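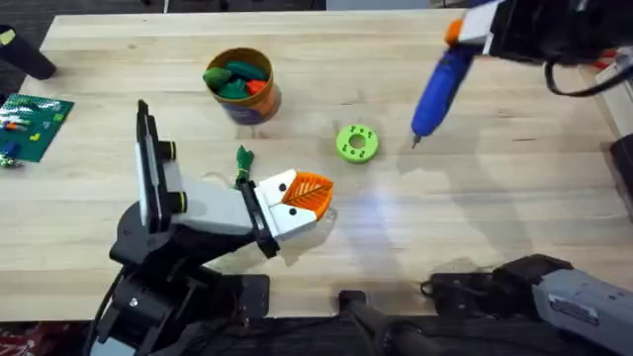
The first thing Panagiotis Mujić did when I walked in was hand me a hex key. I'd come to Skellport to write about what it takes to keep a pair of small robot arms running, and I'd pictured myself on a stool with a notebook. Instead I spent most of an August morning bent over a wooden table, tightening screws I could barely see.

Mujić looks after the two-arm cell at Flitano, a little outfit that teaches its arms to handle toys, tools and whatever else is lying around the office. The arms stand at either side of the table and reach in toward the middle. They look simple enough! Then you get close and notice how many brackets, plates and tiny fasteners are holding each one together, and every one of those screws would like to back itself out.

"Start at the base," he told me. "If the base moves, everything you fix above it is wasted."

So we started at the base. You grip the shoulder with the power off and rock it gently, and you feel for a click. The left arm had one. I couldn't find it at first (he could, in two seconds, with his eyes on his coffee) but once I had it under my fingers it was obvious. Two screws, a quarter turn each, gone.

Cables come next. Each arm trails black cable, and the trick is leaving enough slack for the full reach without leaving a loop that a gripper can hook. Mujić moves the arm by hand to its farthest pose, lets the cable settle, and only then ties it down. He learned this the expensive way. A snagged connector last winter cost the cell 11 days while they waited for a part from Tirex, and he still brings it up the way other people bring up a bad vacation.

After that we did the grippers, which was my favorite part. The fingers get a wipe and a squeeze test, and then each arm has to hold something awkward. The left one gets an orange leaf-shaped piece with raised veins, pointy at one end and a pain to grab squarely. The right one gets a blue handheld tool with a thin metal tip, and the test is to bring that tip down close to the tabletop and keep it there. I held my breath. Mujić did not.

He logs every check in a spreadsheet he calls Stoyanova, after a teacher who marked him down for messy handwriting. It was on row 3199 when I visited. Most rows say "fine." A few say "fine??" and those are the ones he goes back to read.

There's also the matter of the glare. Pale wood throws back a bright patch when the overhead lights are on, and it can wash out small parts for the cameras. They've tried a cloth – the grippers picked up the cloth. These days he just shifts the lamp and checks the view again before anyone starts work.

By noon I had sore knuckles and one screw left over, which Mujić took from me without a word and put back exactly where it belonged, under the left shoulder. Then he powered up both arms, ran them slowly through their range and typed "fine" into the next row.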